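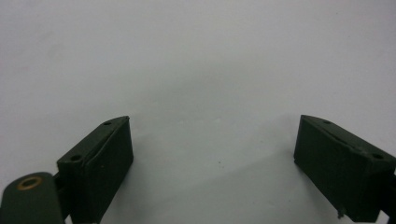

Encimera porcelánica o laminado: ¿merece la pena?

tejaroja43
Me piden 940 euros por el laminado Bevarar y 3000 por el porcelánico, los dos en gris claro mate. Cocina pequeña, piso de alquiler.

marmolillo
Laminado sin dudar. El mío lleva dos inviernos y sigue igual.

Ocampo_sur
No estoy de acuerdo. A mí se me hinchó el canto junto al fregadero – y eso que estaba sellado.

marmolillo
Estaría mal sellado, entonces.

Ocampo_sur
Lo selló el montador de la tienda.

tejaroja43
¿Y el mate se ensucia mucho?

lejia_y_agua
Se marca la grasa. Jabón neutro y bayeta.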